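Staso Leaf Plush Blanket, cream

Item no. 1823 - ships from our Vurkthorpe shop

Okay, I'll admit it, I have a favorite, and it's the leaf blanket. We carry plenty of bedding in the shop and I try to be fair to all of it, but when the Staso cartons came in this November I had one of these home on my own bed before the rest were even on the shelf.

The background is a warm cream and the leaves are big. Really big! There's brown and rust orange and a soft gray-blue, with fern and feather shapes running across on the diagonal, so it doesn't read as fussy the way small prints can. I was worried it would look like a fall-only blanket and then be stuck in the closet by January. It hasn't worked out that way for me. The gray-blue goes with almost any pillow you already own, and if you have a loud comforter (I do, lime green, no regrets) the cream calms it down a little.

It's plush on both sides. The pile is short enough that it doesn't grab every crumb, which matters in a house where people eat candy in bed and keep their little odds and ends in baskets on top of the covers instead of on a shelf. Small stuff sits on top of it and you can pick it right back off. Pet hair is another story - keep a lint roller handy.

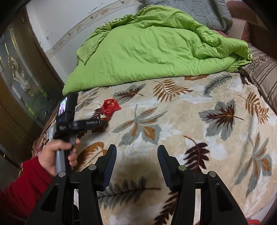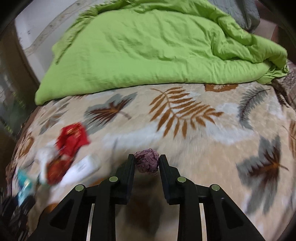
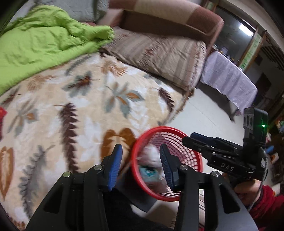

Staso Leaf Plush Blanket in cream, on the bed.

Size and weight

We stock the throw and the full/queen. The full/queen is the one I'd get for a bed, even a smaller one, so you have enough to tuck under at the foot. The throw is nice on a couch but it'll leave your toes out if you're tall. Both are heavier than they look in the bag. Mine slides a bit over a slick comforter, so I lay it flat underneath and bunch the comforter up at the head end for the day.

Washing

Cold water, gentle cycle, by itself the first time. I've washed mine up to 9 times now and the rust orange still looks the way I want it to. Skip the fabric softener, it makes the pile go flat and kind of greasy feeling. Low heat in the dryer or just hang it over a door overnight. Please don't iron it. A customer did and we had a sad phone call.

Price

The throw is $68 and the full/queen is $75, which I know is a small jump, and that's why we sell so many more of the big one. Gift wrap is free if you pick up in the shop.

Goes well with

The Nosel quilted pillow cover in gray, if you like a bit of stitching next to all that plush. Tkachenko also makes a plain cream sheet set that's close to the background color here, though it's a touch more yellow in daylight, so come hold them side by side if you're picky about that.

Returns are fine within a month if the tag is still on. Questions about the color or how it feels, just write to the shop and I'll answer when I'm off the floor.

- Stepan Sirko

Page updated Wednesday, December 6, 2023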